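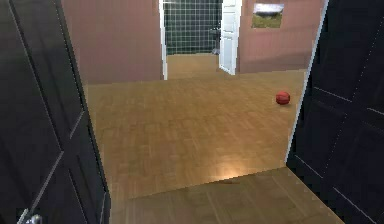 *Two dark paneled doors standing open.*

Sunday, June 9, 2024

**Bredeck Health Service and Nursing Staff Agree to Mediation Over Weekend Home Visits**

ARKPORT — The Bredeck Regional Health Service and the association representing its community nurses have agreed to enter mediation over the planned expansion of weekend home visits, both sides confirmed in a joint notice. Talks will open in Arkport within 2 weeks and will cover pay, travel time and the minimum number of nurses assigned to each district on Saturdays and holidays.

The agreement puts on hold a work-to-rule action that the association had scheduled for the districts of Arkport, Parry and Isitz. Under that action, nurses would have declined visits added to their lists after the start of a shift. The association said the action had been suspended and could be resumed on seven days' notice if the talks fail.

The health service announced the expansion in December. Under the plan, patients recently discharged from the hospitals in Arkport and Parry would receive follow-up visits at home on any day of the week, including wound care, medication checks and help with catheters and feeding tubes. At present, weekend visits are limited to patients whose physicians have marked them as urgent. All others wait until the next working day or are asked to return to the hospital.

According to the service, more than 300 patients a month would qualify for a weekend visit under the new rules. The service employs 39 community nurses across the three districts. It intends to staff the added hours through voluntary sign-up during the first six months, after which a regular rotation would apply.

Hertta Tuominen, director of community care at the health service, said the plan would go forward and that the open questions concerned how it would be carried out.

"Patients who leave the hospital on a Friday afternoon should have the same follow-up as those who leave on a Tuesday," Tuominen said. "We accept that the terms for staff must be settled in writing before the rotation begins, and we have told the association that we are prepared to do that."
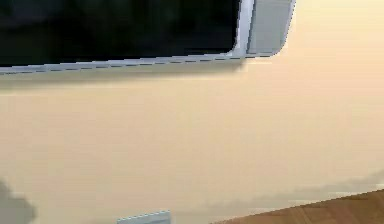 *A large flat-panel screen with a pale silver-blue frame.*

The main point of disagreement is travel time. Community nurses are currently paid from the moment they arrive at the first patient's home until they leave the last one. Travel between patients is counted as working time, but the trips at the beginning and end of the day are not. The association argues that this arrangement was designed for weekday districts, where most first visits are close to a nurse's base. On weekends, a single nurse would cover an area now divided among several colleagues.

The longest regular trip under the draft schedule is 35 miles each way, between the Isitz clinic and the farms on the northern edge of the district. The association has asked that all travel from the clinic be paid at the full hourly rate, with a mileage allowance for nurses who use their own cars. The service has offered to pay half the hourly rate for the first and last trips and to provide a pool vehicle at each clinic.

Benvinda Veloso, who leads the association's bargaining team, said members had supported weekend visits in principle when the plan was first presented. She said the objections arose when the draft schedule was circulated without a staffing minimum.

"Our members know these patients and want them to be seen," Veloso said. "A nurse who is alone in a district for a full weekend cannot take on unplanned visits safely. The number of nurses on duty has to be part of the agreement, and so does a clear rule on who decides when the list is full."

The association is seeking at least two nurses on duty in each district on every weekend day and holiday. The service has proposed two in Arkport and one each in Parry and Isitz, with a third nurse on call for the whole region. Under that proposal, the on-call nurse would be paid a standby allowance and would receive the regular weekend rate for any hours worked.

A further question is the status of the sign-up period. The service describes it as fully voluntary. The association has asked for a written assurance that nurses who decline weekend work during those months will not be placed lower on the list for summer leave or training. The service said in the joint notice that no such practice existed and that it was willing to confirm this in the agreement. 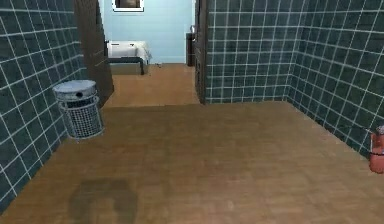
*Room with a wooden floor and slate-teal wall tiles.*

Mediation will be conducted by an independent labor mediator accepted by both sides. The mediator may issue a written proposal if no agreement is reached after the fourth session. The proposal would not be binding, but each side would be required to respond to it in writing. Sessions will be held in private, and both sides have agreed not to comment on individual proposals while talks are under way.

Until an agreement is signed, the current rules for weekend visits remain in place. Patients marked as urgent will continue to be seen on Saturdays and Sundays. Patients who already have a visit scheduled do not need to take any action. Those with questions about care after discharge are advised to speak with the ward staff before leaving the hospital or to contact their district clinic during opening hours.

The service said it had also asked the hospitals in Arkport and Parry to review how discharges are planned toward the end of the week. Ward physicians have been asked to notify the district clinic by noon on the day before a patient goes home — a deadline that applies on weekdays only for the time being. The clinics report that late notices have been a frequent cause of missed or postponed first visits, particularly in Isitz, where the office closes early on Fridays.

Pharmacy hours will be discussed separately. Nurses in Parry have pointed out that dressings and prescription supplies cannot be collected on Sundays, when the clinic's dispensary is closed, and that weekend visits would depend on supplies being set aside in advance. The service is considering a locked supply cabinet at each clinic, to which the nurse on duty would have access. A decision on the cabinets does not require the association's consent and is expected before the talks conclude.

The cost of the expansion has been included in the service's operating budget for the current year, with the exception of the mileage allowance. Tuominen said any additional amount arising from mediation would be submitted to the regional board for approval. The board is not a party to the talks but must approve any agreement that changes pay rates.

Veloso said the association would put any final text to a vote of its members in all three districts. A simple majority of those voting would be needed for approval. If the text is rejected, the existing contract would continue to apply, and the service would not be able to introduce the regular rotation without a new round of bargaining.

The health service and the association will issue a second joint notice when the mediation sessions have ended.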